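Bar soap
From the Plevent Household Encyclopedia
Last revised 3 July 2019

Bar soap is soap in solid form, pressed, poured or cut into a block you can hold in one hand. I use the word "bar" all through this entry, though plenty of people say cake (a cake of soap), and older shop ledgers say tablet. All three mean the same object. If you came looking for liquid soap, shower gel or dish detergent, those have entries of their own and I've tried hard not to wander into them.

What it's made of

Soap proper is what you get when a fat or oil reacts with an alkali. For bars the alkali is sodium hydroxide, sold as lye or caustic soda. Potassium hydroxide gives you a softer soap, the kind that ends up in jars and bottles. The reaction is called saponification and it makes two things, soap and glycerin. Big manufacturers often take much of the glycerin out and sell it separately. Small makers nearly always leave it in.

The choice of fat matters more than any perfume. Tallow makes a hard, long-lasting bar with a quiet, creamy lather. Coconut oil makes big bubbles and cleans so well that a bar with a lot of it in can feel harsh. Olive oil makes a mild bar that takes months to get good and can go slimy in a wet dish, and I love it anyway! Palm oil behaves a lot like tallow, and you'll find it (or something made from it) in a great many supermarket bars.

There's also the matter of bars that aren't soap at all in the strict sense. These are made with synthetic detergents and the trade calls them syndet bars. They tend to have a lower pH, they don't leave the gray scum that real soap leaves in hard water, and on the label they usually go by "beauty bar" or "cleansing bar". I've lumped them in with the rest here. They sit in the same dish and do the same job, and in my house no one can tell which is which once the wrapper is off.

How bars are made

There are four methods you're likely to meet.

Cold process. The oils and the lye solution are stirred together until the mixture thickens, then poured into a mold and left alone. The block gets cut after a day or two and the bars cure on a rack for several weeks. Most craft soap is made this way.

Hot process. Same ingredients, but cooked. The reaction finishes in the pot and the bars are usable sooner, although they come out looking a bit rustic – lumpy on top, I'd say, if I'm being rude.

Melt and pour. A ready-made base is melted, colored or scented, and poured. It's the one to do with kids, with an adult in charge of the hot base, as the lye has already been dealt with at the factory.

Milled. Soap is dried into chips or noodles, run through rollers with its color and fragrance, squeezed out as one long log, chopped, and stamped. That last step gives you the crisp shape and the name on the front. Nearly every bar in a grocery store is milled, and "triple milled" on a box is supposed to mean it went through the rollers three times, though I've never found anyone who checks.

My own teacher in all this was Fulgencio Tejada, who made cold-process soap in a converted garage on the east side of Plevent and sold it under the name Clasach. His usual batch was 12 bars, poured in a pine box lined with freezer paper. I still have the box. When he got a wholesale order for 500 he nearly turned it down, then spent most of January pouring, and the whole street smelled of lavender and hot tallow.

Shape and marking

The most common shape by far is the rounded rectangle, with softened edges and corners so it doesn't dig into your palm. Ovals come next, and then you get rounds, which are nice to look at and roll off everything. Slab bars straight from a craft mold have hard corners for the first few washes. You can shave them down with a vegetable peeler if you're fussy. I am!

The faces are either flat or slightly domed. A domed face sheds water better and gives the stamp a bit of height to work with. Stamps are cut into the die, and they come out either raised (embossed, properly speaking) or sunken (debossed), but pretty much everybody says embossed for both and I've given up correcting people. A shallow stamp wears away quickly. A pale bar with a shallow stamp may be hard to read even when it's new, especially under flat overhead light, and if you want to know whose soap you've got you need to tilt it toward a window.

Cream, ivory and off-white are the natural colors of most soap. Whiter bars usually have titanium dioxide in them. Olive oil pushes the color toward yellow or green when the bar is young and it fades with age. Vanilla fragrance turns soap brown, sometimes very brown, which surprises every beginner once.

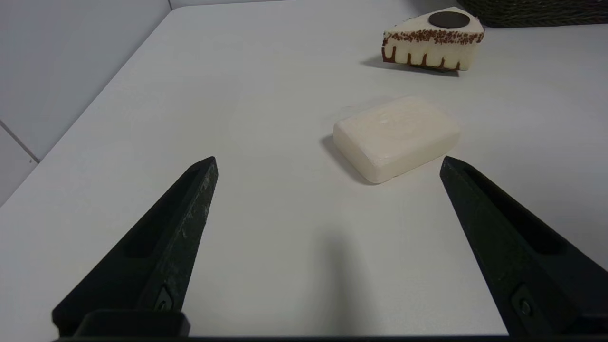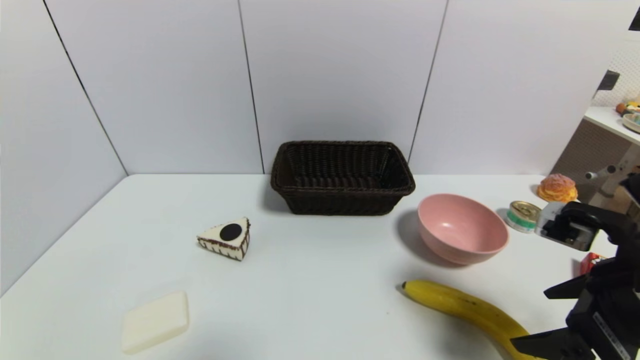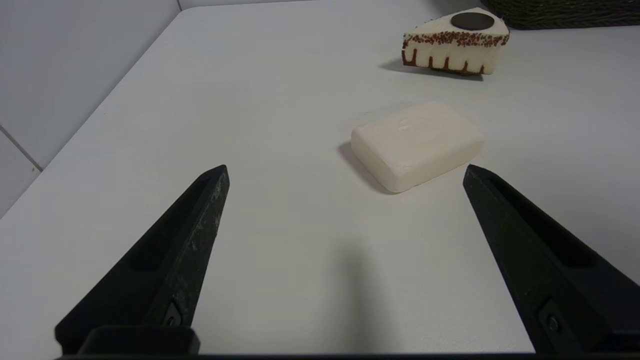
Size and weight

Guest bars are the tiny ones, hotel bars are thin, bath bars are the big chunky ones, and regular hand soap falls in the middle. There's no law about any of it where I live. My kitchen scale put a new Neson hand bar at 97 grams, and the little Neson travel bar at 50, and I've used those two as my yardsticks for years. A cold-process bar will be heavier when it's cut than when it's cured, since water keeps leaving it, so makers who sell by weight ought to weigh late.

Curing and keeping

A cold-process bar is safe to use once the lye is used up, which happens early on. The curing is for hardness. Water evaporates, the bar firms up, the lather gets better, and the thing lasts longer at the sink. Four to six weeks is the usual advice. Pure olive oil soap wants much longer.

Spare bars keep best somewhere dry with a little air moving around them. An open basket is my favorite, wicker or wire, on a shelf away from the shower. Wicker can snag paper wrappers, and a dark basket might leave a bit of color on a damp bar, so I put a washcloth in the bottom. Closed plastic tubs are fine for milled soap and a bad idea for fresh craft bars, which sweat. Lots of people put unwrapped soap in with the sheets and sweaters. It scents them nicely, but put a layer of tissue in between or you may get oily spots.

Old soap can go off. The sign is small orange spots, called dreaded orange spots by hobbyists (DOS for short, and yes, they really do say it out loud). It means some of the leftover oil has turned rancid. The bar will still wash your hands, but it smells like old crayons.

The dish

A bar left sitting in water turns to mush from below. Everything clever about a soap dish comes down to getting the bar up off the puddle. Slatted wood works, as do ridged ceramic and those rubber mats with little spikes. Magnetic holders work too, if you don't mind pressing a metal disc into your soap. What doesn't work is a bowl. I've tried a very pretty one, deep and glazed, and the bottom half of the soap was jelly by the end of the week.

Two bars used in turn will outlast the same two bars used one after the other. Teófilo Flores, who ran the hardware counter at the bottom of our street, used to tell this to anybody buying a dish, and then sell them two dishes. I've kept it up since and I believe him, though I never measured it.

Keeping it away from food, and from small children

This section used to be a footnote and people kept writing to me, so now it gets a heading.

Soap shouldn't be stored with food. The fragrance travels. Bananas don't seem to care much inside the peel, but butter, flour, tea and cake will all pick up soap perfume, and there's no getting it out again. I once lost a whole tin of shortbread to a bar of rose geranium two shelves up.

Soap also looks like food to somebody who's two. A cream bar with rounded corners could be white chocolate, or cheese, or a piece from a play kitchen set, and if your child has pretend cake and pretend fruit around the house then a real bar on a low table is going to get licked. A lick of ordinary hand soap usually means a nasty taste and maybe an upset stomach. Wipe out the mouth, offer some water, and call your poison control line if more than a taste went down or you're worried at all. Lye is a different thing entirely and belongs in a locked cupboard – a real lock, not a high shelf.

Soap or sponge?

It's an odd thing to get letters about, but pale block sponges and pale bars of soap are about the same size and shape and from across a room you can mix them up. Pick it up and you'll know. Dry soap is dense and cool and has no give, and a sponge weighs next to nothing. There are also soap-filled sponges, sold for dishes and for cars, and those are covered under Sponge.

Ends and slivers

Everybody has slivers. Wet the sliver and the new bar, press them together, leave them overnight, and most of the time they'll hold. Curved bars take slivers better if you stick them on the hollow side. You can also drop them in a mesh bag and use that as a scrubber, or grate them and melt them down with a splash of water, which makes an ugly bar that washes perfectly well.

A dry sliver makes good tailor's chalk on dark cloth. It'll also ease a sticky drawer runner or a zipper, and a screw rubbed over soap goes into hardwood more easily, although woodworkers will argue with you about rust and tell you to use wax.

See also: Glycerin; Lye; Soap dish; Sponge; Tallow; Washcloth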